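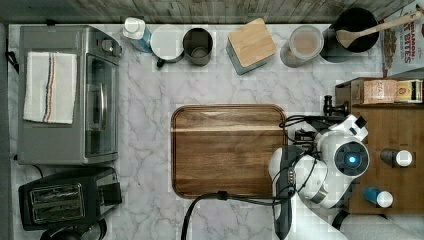

October 10, 2019

I want to put in a good word for recipes that are bad at being recipes. My grandmother's card for plum cake says "flour, enough" and "bake till it smells done," and I have made that cake more times than any of the ones with gram weights and a nutrition panel. Meanwhile I have 87 recipes saved on my phone (I checked last night, in bed, instead of sleeping) and I've cooked 13 of them.

The saved ones are so thorough! They tell me the pan size and the brand of salt and how the author felt on a beach in Portugal. I follow them like I'm assembling a bookcase, and when I'm finished I couldn't tell you what I did. Next time I have to prop the phone up again and start from the top, with flour on the screen.

Grandma's card makes me pay attention. Enough flour for what? So I poke the batter, and I add a bit, and I ruin one now and then. Last December I brought a ruined one to a potluck over in Plostdale and it was eaten anyway, mostly by me.

My friend Châu Võ thinks this is all nostalgia and has told me so, loudly. Her mother never wrote anything down, and when Châu finally asked for the braised pork, she got "you know, the way I make it." She did not know. It took her two years of phone calls to get close, and she says a plain list with numbers would have spared everybody. Okay, fair. If you're learning from zero, with no one standing next to you, "enough" is a pretty mean thing to read. And I'm not giving up numbers for bread, or for anything that can make a person sick.

But I do think we've gotten scared of the fuzzy parts. I see comments under recipes asking whether 300 grams of onion means before or after peeling, and I want to reach through and say it's soup, you're fine, go ahead. An onion is whatever size it is.

So I've started copying my favorites onto cards, from memory, with no peeking. Whatever I forget stays off. The lentil one is down to four lines, and one of them just says "lemon."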